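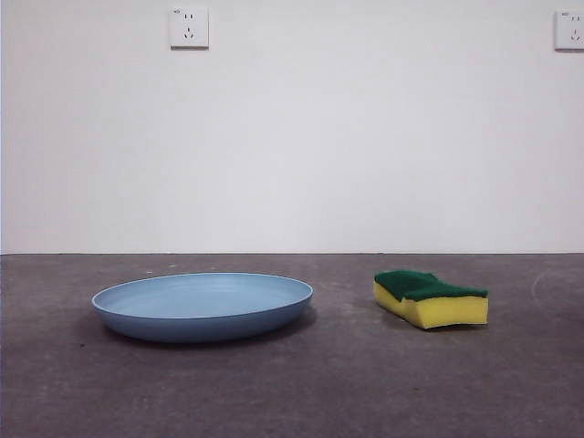
Birnero fingers vs. Dronden soft pads: is the upgrade worth it?

Forum: Grippers and End Effectors

tsoomro
I've had the Birnero metal fingers on one arm and the Dronden soft pads on the other for long enough to have an opinion, and my opinion is that I don't believe either spec sheet. Birnero says their fingers handle "soft household goods." Dronden says the same thing in a nicer font. The only soft household good I care about right now is a kitchen sponge, the green and yellow kind, next to a dish. Grab the sponge, wipe, put it back.

The logs say 2,036 grasp attempts across both grippers. Same Magyar controller, same speed limits, same person resetting things (me). The difference in success rate comes to 9 percent in favor of the soft pads. That sounds decent until you remember that I got better at resetting as I went, and the soft pads went second. I should have swapped them every day and I didn't.

So before I spend money on another pair of pads, has anyone run these against each other properly?

backdrivable
A sponge is the easiest thing you could have picked. Foam squashes to fit whatever you close on it. My old printed claw could pick up a sponge. Try a thin plate flat on a hard surface and then tell me about metal fingers.

tsoomro
It's easy if you grab the foam. If the fingers come down too high they close on the scrub pad, that layer slides, and the whole thing rolls out. I've watched it do that with both grippers. Also the wavy kind with a waist has a right place to grab and several wrong ones.

DennisCropper
I'd look at the camera before the fingers. You didn't say what's on the wrist. If it's the Uvum, I can save you some time, because I sent mine back. Mine was fine sitting still on a bench. Once the arm moved, anything near the side of the view turned to mush, and then people blamed the gripper for missing.

tsoomro
It is the Uvum. I'm not ready to blame it for everything, but I went back through the wrist footage and you have a point about the left side. 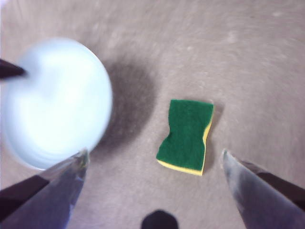

4 min read

Look at the bowl. I can tell it's a bowl and it's white, and that's the end of what I'd trust. The rim is a haze, and there's a wide dark shadow between it and the sponge that I wouldn't bet on a depth estimate getting right. The sponge is in the gap between the fingers but closer to the right one, so if they close evenly from there, the right finger gets to it first and shoves it. I've been scoring that kind of miss against the Birnero fingers.

backdrivable
Or the bowl is moving. There's a dark pointed tip right on it at the upper left. If something is pushing the bowl, blur on the bowl tells you very little about the camera.

DennisCropper
One still can't settle that, I agree. But did you set the exposure by hand, or is it on auto? Auto on mine would happily pick something far too long for a moving wrist.

tsoomro
Auto. Yes, I know.

gantry_gus
Fix the exposure, then rerun 200 grasps with each gripper, alternating. Right now you're comparing two grippers through a camera you don't trust, with an operator who was learning. I wouldn't buy a pencil off that data. The pads are $83 a pair, and they wear. Has Dronden ever published how long they last? I've asked them twice.

backdrivable
They last fine if you don't run them on sandpaper. Mine have been on since June.

gantry_gus
Doing how many cycles a day?

backdrivable
Not many, okay. Still.

tsoomro
Fine. Fixed exposure, alternating runs, and I'll score "pushed it before closing" as its own kind of miss. Starting Saturday. If the gap goes away I'm keeping the metal fingers, and the pads go in the drawer with the suction cups.

Comments

mk_bench
Would like to see the dish done too, with both. The sponge alone won't change my mind.

oldservo
Had the same trouble with auto exposure on a different camera. Check your room lights as well.

Pell
Did the rerun ever get posted?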